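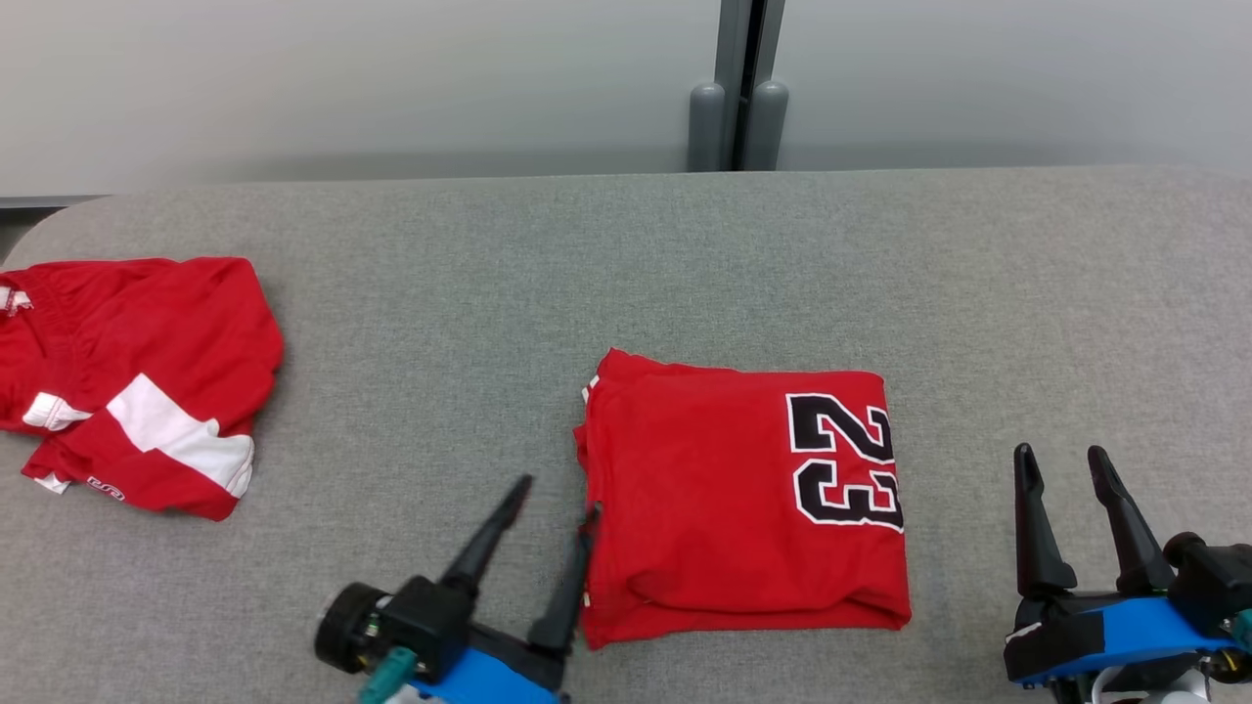 Kallio Folding Table, Fabric-Covered Top

A table for folding and sorting kit, sold by Mundden for club rooms, school stores and utility rooms. The top is covered in grey woven fabric with a fine speckle, and the corners are rounded so they don't catch on sleeves or drawstrings. Football and basketball shirts lie flat on it and slide less than they do on a bare top – useful when you are squaring up a stack with the numbers showing.

Height: 90 cm
Width: 131 cm
Cover: grey, removable, wash at 30 degrees
Delivery: flat, legs bolt on with the key supplied

Spare covers are sold separately under the name Likutby. The Kutari shelf fits below the top and is ordered with the table – it cannot be added later.

Clean marks with a damp cloth. Do not iron on the cover.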